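Erkuvum Savings Circle – Your Questions Answered

Welcome! We've gathered up the things members ask us most often at the Asby office, and we've tried to answer them the way we would over the counter. If yours isn't covered, please do ring.

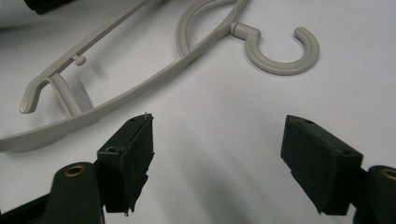
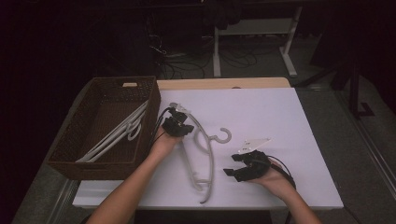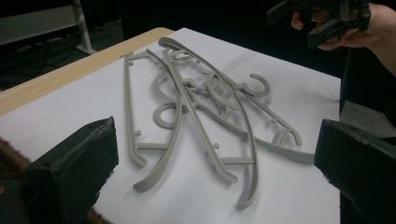

Ekene Tamuno wrote in to ask whether a person can join without a lump sum to start with, having just moved house and being, as the letter put it, a bit skint until January. Yes, of course you can! The smallest regular deposit is $4 a fortnight, and plenty of our members began with exactly that and nudged it up later on.

How is this different from a bank account?
We're a members' circle, so the money you put in is lent out to other members (mostly for cars, dental work and the odd hot water system) and the interest they pay comes back to everyone once our costs are covered. There are 2,546 of us at present, spread between Asby and Mazurek.

Can I take my money out whenever I like?
Mostly, yes. Everyday savings can be withdrawn over the counter before 3 pm. Bimoner accounts are a different kettle of fish – they're locked in for 18 months in return for a better rate, and if you need the money early we'll sit down with you and work out what interest you'd lose.

What happens to the rate if the economy goes backwards?
We get asked this every time there's gloomy talk on the news. Our everyday rate can move up or down, and we write to you before it does. A Bimoner rate is fixed on the day you open the account and stays put until the term is up.

May I borrow straight away?
We ask that you save with us for six months first. After that you can apply for up to three times your balance, and you'll need your last two payslips or a Centrelink statement.

Can my kids join?
They certainly can, and we have 322 junior members already. A parent or guardian signs the form, and there are no fees until they turn eighteen.

I've lost my passbook. What now?
Don't panic! Bring some photo ID to either office and we'll print you a new one while you wait.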